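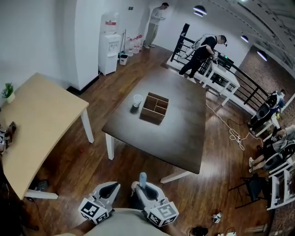
4.2 Listing length and days on market

Same sample as 4.1. 2,000 closed sales, all single-family, drawn from the Grosach listing archive. Condos out. New builds out too, as the builder sets the text and often never updates it.

Dependent variable is days from first posting to accepted offer. Relisted homes are a problem -- an agent pulls the listing, waits, posts it again and the clock goes back to zero. We joined these spells whenever the gap was under 30 days. Vuorinen's earlier work on Dullel did not, and we think this explains part of the diference in results.

Word count taken from the public remarks field only. Agent remarks not used. Abbreviations (BR, SS, W/D) counted as one word each. Price is the first asking price, logged. Controls as before: floor area, lot size, year built, school zone, month of posting.

Main result. Longer remarks go with shorter time on market, but only up to a point, and the slope is flat for homes in the top price band. Drop the Smadi neighborhoods and the slope gets weaker. Not gone, but weaker. Smadi had a run of quick sales in November that we can't fully explain with the controls we have.

Figure 3. Gripper with black padded fingers above a wooden floor; man in a black T-shirt at work.
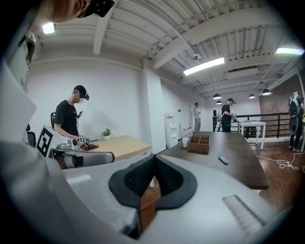 Agent effects matter more than we expected. With agent dummies in, the word count coefficient drops by 17 percent. Agents who write long remarks also seem to price closer to the final sale, so some of what looks like a text effect is probably just a pricing habit. Eino Vuorinen raised this point in comments on the first draft and we agree with it.

Robustness. Cut all agents with fewer than 8 sales -- sign holds. Used the Rason price index in place of month dummies -- sign holds, standard errors a bit larger. Tried character count in place of words, no real change.

One thing not tested: edits to the remarks after posting. The archive keeps only the last version, so a listing that sat for months may have been rewriten more than once before it sold. See 5.1.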